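How to clear out a junk drawer and keep it cleared

Posted 5 March 2020 in Desk & Home

I put mine off until January, when it would no longer open more than 2 inches. If yours still opens all the way, congratulations, you may do this at your leisure.

What you need: a big flat surface, a trash bag, a few shallow trays and 60 minutes. The Fokgate website says fifteen. The Fokgate website has not met my drawer.

Step 1. Take the drawer out and tip it over. Picking things out one at a time is how you end up reading an old dishwasher manual on the floor.

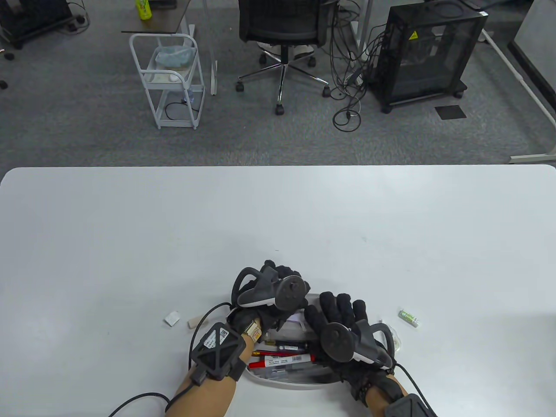

Step 2. Sort by what you do with a thing. Stuff that writes goes together, stuff that cuts goes together, and so does stuff that holds paper to other paper. Keys you can't match to a lock get their own pile, where they can be mysterious in company.

Step 3. Test every pen on scrap paper. Scribble for two seconds. A pen that needs coaxing goes in the bag, even if it came from a nice hotel.

Step 4. Be firm about quantities. I had most of a Hulon box of 1000 staples and no stapler. You need one roll of tape in use and one spare. 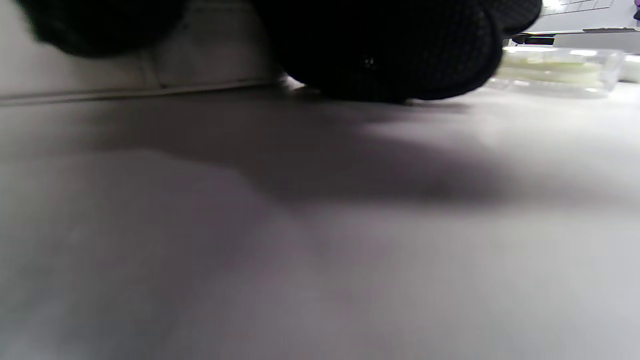 Step 5. Wipe out the drawer and let it dry. Measure the inside before you buy dividers, including the height. My first Wurlow set was a perfect fit for somebody else's kitchen.

Step 6. Put back what you use every week, nearest the front. Batteries go in their own small box with the ends taped.

Do it again in six months, or when it sticks.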